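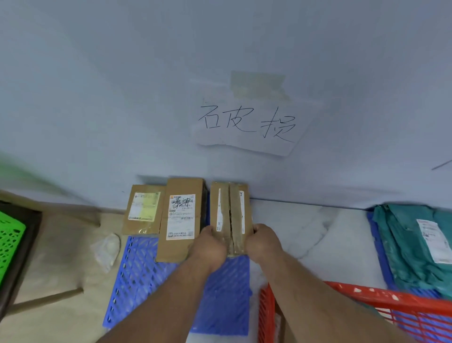 Tall carton held up by the damaged-goods notice, blue pallet to the left.

List home Archive Thread Previous Next Reply

Subject: Re: Damaged parcels and basket cleaning
Date: 04/03/2019

On the Benby list a member wrote:

> We take in parcels for Cowie and Petside at the same counter. Two
> questions. Does a carton with a split face count as damaged if the tape
> is holding? And how often do you wipe down the shopping baskets? Ours
> were last done in December.

On the first point, yes. We treat any split in the board as damage, taped or not. Tape on the outside says nothing about the contents. The carton goes under the paper sign on the wall, upright, label outwards, and is not handed over until the customer has seen it. The Petside form has a box for "outer torn". Tick it, write in the last digits of the parcel number and keep the carrier's copy for 30 days. Cowie has no such box, so we write the same words in the remarks line. Of 842 parcels booked in last quarter, 39 went down as torn or crushed, mostly tall narrow cartons that had been laid flat under heavier ones.

Keep parcels off the tiles where you can. A plastic pallet is enough. Ours go against the wall with the tallest at the back, and shipping labels are left uncovered so they can be read without moving the stack.

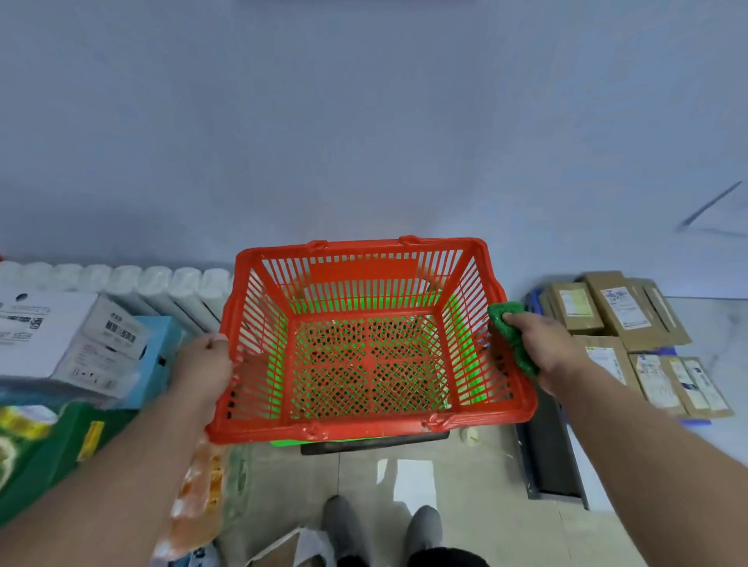
Basket cleaning is a separate job and we do it every 2 weeks. Use a cloth wrung out in warm water with a little washing-up liquid. Etitov spray also works but leaves a film on the slats if it is not rinsed. Start with the rim, where hands go. A green cloth on a red basket, as here, is easy to keep track of, and the next basket can stay nested underneath while the top one is wiped. The lattice in the bottom takes longest, as the diamond openings hold grit, and a washing-up brush is better for those than a cloth. Fold the handles down before restacking.

I can post our parcel log sheet to the files area if it is of use. It prints on one side of A4.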